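My hands have opinions about automation, and I guess that's where I should begin. I spent 14 years moving small amounts of liquid from one small hole to another small hole. If you've never worked in a testing lab you probably picture us peering into microscopes and gasping. Mostly we move plates. Off the stack, onto the deck, fill, seal, label, carry to the reader, carry back, start over. On a busy shift at Goller that came to 200 plates, and my right thumb clicks when it rains.

So when the word came down that the plate handling was going over to an arm, you'd think I would have cheered. I didn't! I went home and grumbled through dinner, and then I grumbled to my sister on the phone, and she said (fairly enough) that I'd been complaining about that exact job since she was in college.

We planned the whole thing in simulation first. For weeks the new workstation existed only on our screens, a table and an arm in a plain room with a clock on the wall and some books on a shelf, and we'd crowd in and argue about it as if it were real furniture.

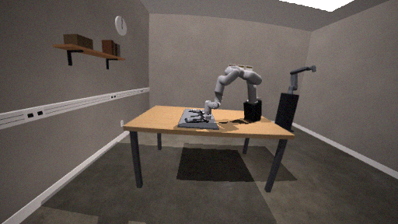
Sample Handling Group, Jallatine Site

I want to stick up for that arguing, because it was the best part of the project and it almost didn't happen. The first plan was for the engineers to build the model over in Grurkmont, get it running nicely, and then show us. Yannick Leblanc, who ran our shift back then, asked if a couple of bench people could sit in from the start. He had to ask more than once. I got one of the chairs, mostly by being loud.

And what did we bring to it? Boring stuff, the kind you only know from doing it. Don't squeeze a plate like you're mad at it. Think about where you're going to set it down before you pick it up. Leave a person enough room to reach in when things jam, and yes, things jam. I said that last one so often that one of the Grurkmont engineers started saying it before I could open my mouth.

Watching a simulated hand go after a plate does something funny to you. I'd never thought of my own grip as a skill. I'd put it in the same drawer as tying my shoes. Then I spent an afternoon trying to explain to somebody with a keyboard how I know a plate is seated, and all I could come up with was "well, it feels seated." That's knowledge! It was never in my job description and it never got me a nickel, and there I was being asked to hand it over between coffee and lunch.

That's my real gripe with how companies do this, and I'd say the same to anyone at Guérin or wherever else is thinking about it. They buy the machine like a fridge. They pay for the arm, they pay for the software, they pay the outfit that installs it, and then they get the hard-won part, the stuff in people's heads, for free. If you're going to ask the bench staff to teach the thing, pay them as teachers. Put it on the schedule as work. Don't squeeze it into the end of a shift when everybody's feet hurt.
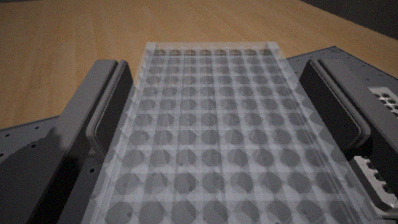 Will bench technicians lose their jobs when an arm takes over the plates?
Some jobs go and some change, and which one you get depends on what management decides to do with the hours that are freed up. The machine doesn't make that choice, so ask your manager early and get the answer in writing.

We did get ours in writing, after some back and forth. Nobody on my team was let go. Two people moved to data review and one of them hates it, which I think should be said out loud, because "retrained" sounds so cheerful on a slide. She liked working with her hands. Now she squints at curves all day and misses the radio we kept by the sink.

Me, I mostly set up runs and sort out whatever went sideways. My thumb is better. I'm more tired in my head than I used to be and less tired in my shoulders, and I haven't decided yet if that's a good trade. I do miss the rhythm, and the dumb conversations you only have when two people are side by side doing something they could do asleep. The newer hires never had those, so they don't miss them, but they don't know each other very well either. I'd like us to fix that. I've asked for a shared lunch break starting in May, and so far the answer is "we'll look at the schedule."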